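Section 3: Packing the box

You're at the fun part now! Everything fits in one box if it goes in the right order, and a well-packed box is a pleasure to open at the other end.

1. Set the box on a clear stretch of table and fold the lid all the way back so it stands up by itself.

2. Lay the instruction sheet flat inside.

3. Gather the power cable into long, even loops - each loop should be 208 mm from end to end - and fasten it with one twist tie.
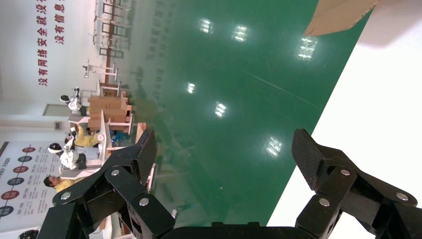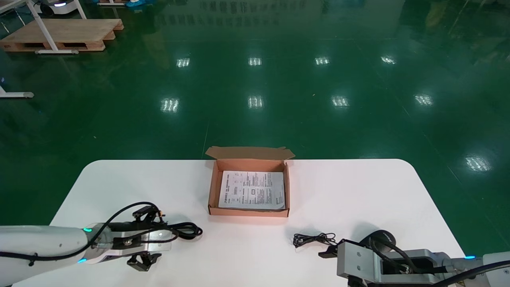
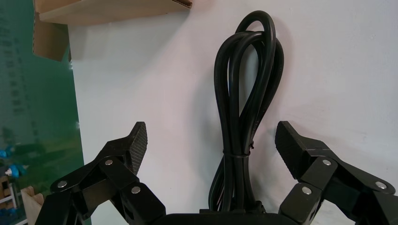
4. Check the bundle before it goes in. A good one keeps its shape when you pick it up by the tie, and it slides along the side of the box without a fight. Look at the coil with the tie pinching it well below the middle: the loops stay open and rounded at the top, and the strands underneath run close together. That's the shape you want, and once you get the feel for it you'll be doing it to every cable you own (Parveen Sikder has done all of hers at home).

Note: One tie is plenty. Twist it snug, then stop.

Caution: Never wrap the cable around your hand and pull it tight. Sharp bends near the plug wear out the cord.

5. Fold the lid down and press along the front edge. If it springs back up, move the cable closer to the side wall and try again.

Labels are covered in Section 4.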